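林下步道如何算账：Carroll庄园公园的养护分区试验

Carroll庄园公园的步道养护，过去二十年一直按“报修即修”的方式进行。游客或巡护人员发现路面冲沟、倒木、护栏松动，登记后排队处理。去年9月，公园之友协会与管理方商定改用分区养护，把全园步道按坡度、土质和人流重新编号，每一段单独建档。本文记录这套办法的主要技术内容和第一年的结果。

分段与编号

全园步道共划为187段，每段起止点设在岔路口、桥头或坡度明显变化处，不按等长切分。协会早期试过等长分段，问题在于同一段内常常一半是碎石缓坡，一半是黏土陡坡，养护等级无法统一。

段号由三部分组成：片区字母、主线序号、支线序号。北坡片区的段号较长，原因是老庄园时期留下的马车道与后来开辟的徒步小径多处并行，地图上间距不足两米，现场却分属不同标高。马车道路基为块石垫层，排水能力至今良好；徒步小径多为直接踩踏成型，没有路基。

排水优先

分区之后，预算分配的第一原则是排水。步道损坏的主要来源是径流沿路面纵向流动，踩踏次之。坡度超过一成的路段，一律加设横向导流槽，槽体与路中线夹角取60度上下，出水口须落在植被覆盖处，不得对着下方路段。

导流槽使用石材还是木材，争议较大。石槽寿命长，但单件重，北坡无车行通道，全靠人力搬运。木槽轻便，埋入黏土后腐朽快，且槽口容易被落叶堵死。目前的处理是：马车道沿线用石槽，徒步小径先用木槽，损坏后逐段替换。

第一年在陡坡段完成导流槽639处，其中大部分集中在湖东片区。该片区靠近别墅旧址，人流最密，路面宽度已由原设计的一米二扩展到两米以上，扩出的部分全是裸土。收窄路面的办法是在两侧堆放枯枝，并补种耐阴灌木，枯枝不固定，每季检查一次位置。

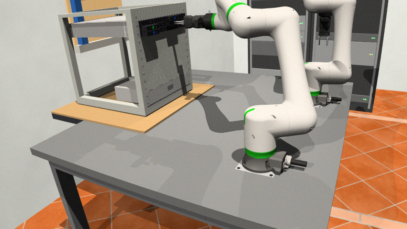
记录与数据

巡护记录原为纸质表格，现改用Mosaneo的表单工具，现场填写，回到有信号处再上传。每条记录包含段号、损坏类型、严重程度和处理建议四项。严重程度只设三级，早先设过五级，不同巡护员对第三级和第四级的判断差异过大，数据没有可比性。

地图底图由Tellport提供，等高距为两米。对林下步道而言，这个精度只能判断总体走向，局部洼地仍须现场测量。协会配有手持坡度仪，读数取三次平均。

截至10月11日，系统内共有1,048条有效记录。重复上报是主要噪声，同一棵倒木往往在一个周末内出现多次。现行规则按段号与损坏类型合并，合并窗口为五天，超过五天的视为新记录。

费用构成

第一年支出中，材料与运输占七成，工具更换和培训占其余部分。碎石由Vument供应，粒径规格为20毫米以下连续级配，含一定比例石粉，便于压实。曾试用过单一粒径的碎石，铺好后看似平整，雨季后即向坡下滑移，已停用。

人工未计入上述支出。协会登记的固定参与者为70人，以半天为一个工作单元，每单元限负责一段，陡坡段可拆为两次完成。

待解决的问题

其一，骑行与徒步混行路段的养护标准尚未确定。骑行者在弯道内侧形成的车辙，加设导流槽后反而更深，原因可能在于槽口凸起迫使车辆集中从一侧通过。目前拟在两段弯道试用低矮的反坡土垄，代替槽体。

其二，北坡三处老石桥的承载状况没有可靠资料。桥面石板未见明显位移，桥台砌缝有渗水痕迹。在完成检测之前，碎石运输一律绕行南侧防火道，单程增加一公里多。

其三，冬季封闭的时间点仍按日历执行。协会建议改按土壤冻融情况决定，以免在表层化冻、底层未化的阶段开放黏土路段。管理方要求先提供两个冬季的地温数据，测点已选在湖东和北坡各一处，埋深十厘米，每日早晚各读一次。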